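The Small Whiteboard, and How to Keep It White

January 11, 2021
By the Travby household desk

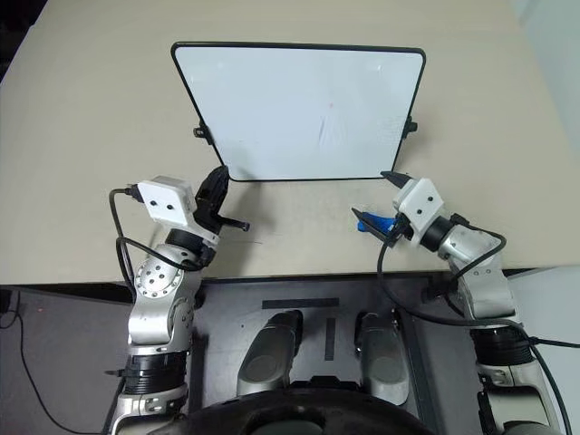
Why a small one

I used to own a big whiteboard. It hung in the hallway, held 13 unrelated lists at its peak, and by February of its first year it had become wallpaper. The dentist appointment on it had come and gone. So had the dentist, who retired.

A little tabletop board that stands on its own is a better servant. It has room for today and a bit of tomorrow, and when it fills up you have to wipe something off, and that forces a decision. Put it where you already stand around waiting for things, like the counter by the kettle or the end of the table where the mail piles up. On a desk, set it back far enough that your sleeve doesn't edit the shopping list.

Wiping it down

A dry eraser is fine for daily use, up to a point. After a couple of weeks it stops removing ink and begins redistributing it, and you get a board the color of a February sky. Here is the routine in my house:

1. Dry wipe first, top to bottom, in straight strokes. Circles just polish the mess.
2. Follow with a soft cloth, damp with plain water. Wring it out properly.
3. If there is still a haze, add one drop of dish soap to the cloth, then go over the board again with clean water. Soap film makes the next round of ink bead up and skip.
4. Dry it with a second cloth before you write anything. Marker on a wet board makes a kind of soup.

Paper towels work in a pinch, but the cheap rough ones can dull the surface over time. An old T-shirt is better, and you have one. You have several.

Dots, ghosts and other leftovers

Red is the worst. You can wipe a whole board clean and there will be one tiny red dot left somewhere near the middle, like the board is recording you. Scribble over it with a fresh black dry-erase marker, wait a few seconds, and wipe. The solvent in the new ink loosens the old. This feels like cleaning a rug with gravy, but it works more often than it should.

For stains that laugh at this, rubbing alcohol on a cotton ball will usually do it. Open a window, keep it away from the stove, and try a corner first if the board is a cheap one. If it's permanent marker, do the scribble trick, then the alcohol, then have a word with whoever put the permanent markers in the same cup.

Pale smudges that won't shift may not be ink at all. Tilt the board toward a lamp and run a fingernail over the spot. If it catches, you've got a scratch or a crease, and no amount of rubbing will help. Write your heading over it and move on with your life.

Skip scouring powder, steel wool and those white foam erasing sponges. The sponges are very fine sandpaper with good publicity. The stain goes, and some of the shine goes with it, and next month's ink moves in for good.

Getting it to stand up

Boards that prop themselves up tend to have their own ideas about angles. Lean it back a little so you can read it while standing. Too upright and it goes over at the first firm comma. Too flat and it becomes a tray - somebody will put toast on it.

On a slick tabletop, stick a couple of those clear rubber cabinet bumpers under the bottom edge. If yours has clips or brackets at the sides, check now and then that both are set the same. One a bit lower than the other and the whole thing rocks while you write, and your sevens come out looking like lightning.

Hold the top edge with your free hand when you erase. I resisted this for years out of pride.

Markers and erasers

Store markers lying flat. Stood tip up, the ink sinks away from the business end, and stood tip down they can leak into the cap. Push the cap on until it clicks. A marker without its cap overnight is a stick.

Two colors are plenty. I have tried the six-color system, one per family member plus one for emergencies, and what it produced was arguments over who got orange.

A felt eraser can be cleaned too, which I learned embarrassingly late. Take it outside and knock it against a wall, or vacuum it with the brush end. Some can be washed by hand with a little soap, but let them dry all the way through, a full day at least. The foam kind that has gone gray clear through should be allowed to go.

If you've lost the eraser altogether, a clean single sock worn over the hand does a fine job. There's your answer to where the other one went.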